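Running a Parish Speaker Day: Handout 2, Before the Doors Open
Fosivden Adult Faith Formation Course 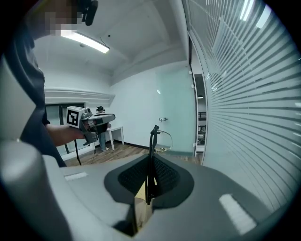
Last term's group wanted to know why a whole session goes to logistics when the course is supposed to be about handing on the faith. One of them put it more sharply: if the talk is good, people will forgive the parking. They will not. They will remember the parking at Easter.

So, logistics. Bring this sheet to the session and write on it.

1. What kind of day is it?

Decide this first and say it in one sentence. A parish mission, a retreat and a speaker day are three different animals, and posters that promise all of them attract people who each came for something else. A mission runs over several evenings and usually ends with confessions. A retreat has silence in it. A speaker day has talks, lunch, Mass and a book table, and no silence whatsoever.

Our working case is Wollard, a large suburban parish that hosted a regional day in October. They booked a hall for 600 and opened registration in July. Keep that case in mind for the exercises.

2. The schedule

Mass goes on the page before anything else. Ask the pastor what times are free, then ask whoever books the weddings. These are separate conversations and they produce separate answers.

If Mass closes the day, the last talk has to end on time, and last talks don't. Wollard put a half-hour break between the two and the speaker used most of it. If Mass opens the day, latecomers will arrive during the first reading with name tags in their hands. Choose your problem.

Leave time for confessions. Two priests for the lunch hour was Wollard's arrangement, and the line was still there when the afternoon talk began. Put the line somewhere that doesn't pass the dessert table.

3. Inviting a speaker

Write early, and write to one person at a time. Your letter should cover:

the date and the place
the subject, in your words
the length of the talk, including questions
travel, lodging and the stipend, with an actual figure
whether the talk will be recorded

Groups get shy about the stipend and write "a modest offering." A speaker cannot buy a train ticket with an adjective. Check as well whether your diocese needs a letter of good standing for visiting clergy and lay speakers. Many do, and the paperwork is slow.

4. Questions from the floor

Written cards work better than an open microphone. With a microphone you get one question and several homilies. Collect the cards during the break, sort them, and give the speaker the ones that end in a question mark.

5. The calendar outside your own parish

Look at what the neighbors are doing. If your town has a mosque and you share a parking lot or a street, find out when Ramadan falls and when the evening prayers let out. The same goes for the Lutheran fish fry. A phone call made in good time is also the easiest piece of ecumenical and interfaith work you will ever do - nobody has to agree on anything except cones.

6. Money

Wollard printed 1000 programs for a hall that seats 600, on the grounds that the price per copy was lower. The rest are in the sacristy. Print to your registration list and add a small margin.

A free day with a basket at the door and a ticketed day with lunch included both work. A free day with a surprise charge for lunch does not.

For next time

Read the Vuker parish planning sheet, sections 1 and 2. Draft an invitation letter of no more than one page for the Wollard case, and a timetable from doors to final blessing. Bring two copies of each. The photocopier is available before class, in the sense that it is in the building.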